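About Natetar

Natetar tests grippers, arms, cameras and controllers for companies that have to pick one and live with it. Tamara Oprea and Elvia Barajas started the lab in April, in a carpeted office unit at Skinton. We don't build or sell hardware, and we take no commission from people who do.

What we test

Most of our work is with everyday items. Thin plastic shopping bags are the hardest thing on our list, so every pair of hands or grippers gets a turn at them. 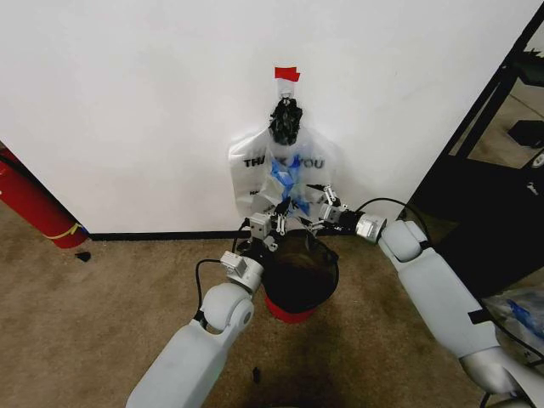 Each setup runs the same 17 tasks. We log every attempt, including the ones we stop early, and clients get the full log along with the summary. So far we have 2632 attempts on file, 368 of them with bags. Clients such as Furneteo and Bañuelos send us their own parts as well, and we add those as separate tasks.

Tamara handles arms and controllers. Elvia handles grippers and cameras and writes the reports.

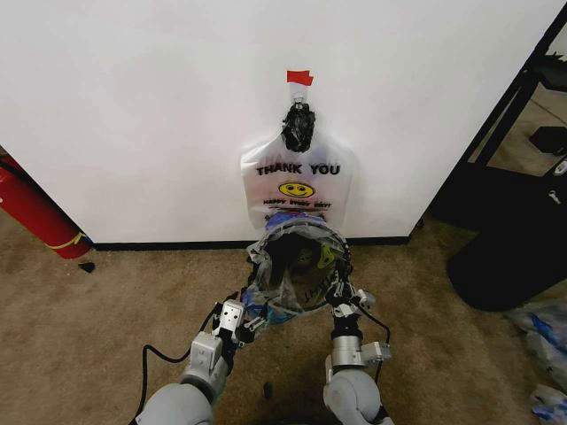 Working with us

A standard comparison covers two setups. Tell us what you need to pick up and what you already own, and we will send a test plan with a price.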